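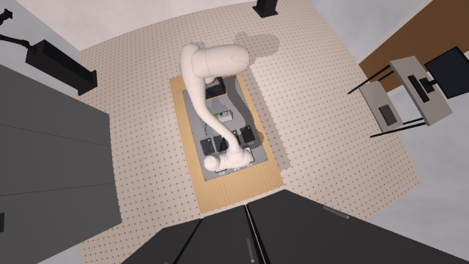
Oil or poly for a light wood desk top? (please talk me out of or into it)

Akevex Boards > Home Shop > Finishing

mudroom_mel
Hi all, long time reader, I think this is my third post ever. I finally bought a real slab of wood for my desk instead of the hollow door I've been using since college. It's birch, 60 inches long, sanded but with nothing on it, $268 from the lumber place out in Caron. I love it and I'm terrified of it.

My plan was Drado hardwax oil because everybody on here raves about it. Then the guy at the counter told me oil on a desk is a waste of time and I should do three coats of Cemura waterborne poly and be done by Sunday. Now I've got both cans in the cart and can't check out.

What I care about: I don't want it to go orange. I drink a lot of coffee and I am not careful. I also lean on the front edge all day long, so whatever goes there is going to get rubbed to death. Help?

planesawdust
Drado, no contest. I've had it on my kitchen table for years and when a spot gets dull I scuff it and wipe on a little more. Takes me one evening (most of that is finding the rag). Try that with poly and you'll see the edge of the patch every time the sun hits it.

The front edge is exactly where oil wins!

gritty_in_ohio
Gonna disagree with the above. I refinish desks for a school district and the front edge is exactly where oil loses. Forearms are sweaty and greasy and that wears through a wiping finish way faster than a plate does. On our oiled ones you get a dark band along the front in a year or two, and then you aren't wiping on a little more, you're sanding to bare wood.

Poly isn't pretty up close but it keeps skin off the wood. Cemura is fine. It's a little thin, so I'd plan on four coats.

planesawdust
School desks get abused by kids all day. One adult with a coffee habit is a different animal.

gritty_in_ohio
You haven't met the adults I work with.

mudroom_mel
OK so you're both very convincing, which is terrible for me. Does the poly look plasticky? My sister has a table that feels like a bowling lane and I hate putting my hands on it.

teacup_ridge
That's gloss, and probably the oil-based stuff on thick. Get the matte. Put it on thin, let it dry properly between coats, and knock it back with a gray pad. It won't feel like bare wood, but it won't feel like a bowling lane either.

Since you're worried about orange: oil-based poly is the one to stay away from. Waterborne goes on looking like milk and dries close to clear. The hardwax will warm it up some, more than people admit. On pale birch I can always see it. The grain pops nicely though, so maybe you'd like that?

Do both on the underside first. A stripe of each, leave it a week, put it next to a window.

planesawdust
Seconding the test stripes even though I already know what she's going to pick.

shellac_attack
Nobody has mentioned shellac so I guess it's my turn again.

teacup_ridge
With coffee?? No.

shellac_attack
I said what I said. (Fine, not with coffee.)

One serious thing though: do the underside too, whatever you use. A single slab that's sealed on top and bare below can cup on you. Ask me about my hall bench. Two coats under there is plenty and it doesn't need to be pretty.
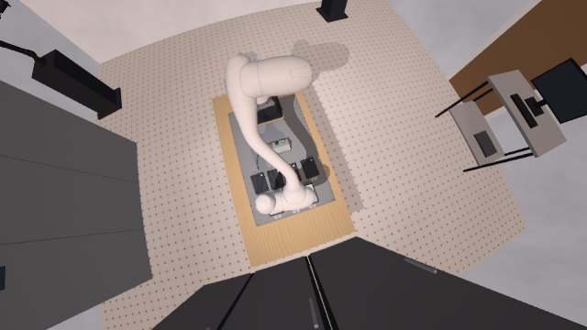
Page last updated: Oct 27, 2026

mudroom_mel
Back with the stripes! Sorry for the gap, we had family here for most of July and the slab spent it leaning in the hallway with a sheet over it.

So teacup was right, the Drado is warmer. It's kind of a honey look. The Cemura stripe barely changed the color but it made the surface fuzzy, like a peach. Did I do something wrong?

teacup_ridge
Nope, totally normal. The water raises the grain. Sand it lightly after the first coat dries and it'll stay down. Or wipe the whole top with a damp rag before you start, let it dry overnight, sand it, then coat.

gritty_in_ohio
Do the damp rag. And don't go finer than 220 before the first coat. I've seen folks take a top up to 700 and then wonder why nothing sticks.

planesawdust
Honey look, you say.

mudroom_mel
I knoooow. I spilled coffee on both stripes and left it overnight. Poly wiped clean. Oil had a faint ring, and I could only find it by crouching down with a flashlight.

planesawdust
How long had the oil cured?

mudroom_mel
9 days?

planesawdust
Give it the full cure on the can before you judge it! It's still soft at that point. I'd redo the coffee test in a few weeks.

gritty_in_ohio
Or she could use the one that already passed.

mudroom_mel
I'm leaning poly for the top and the front edge, matte, with the damp rag first. Then maybe the Drado on the legs since I already bought it and nobody's going to put a mug on a leg. Does anyone see a problem with two finishes on one desk? Will the colors look weird together?

shellac_attack
Are the legs birch too? If they're a different wood nobody will ever notice. If they match I'd stick to one can.

mudroom_mel
They're oak, from the old desk. OK, poly on top it is. I'm going to check out before somebody else replies.

teacup_ridge
Rags flat outside to dry when you do the legs, please. Don't wad them up in the trash.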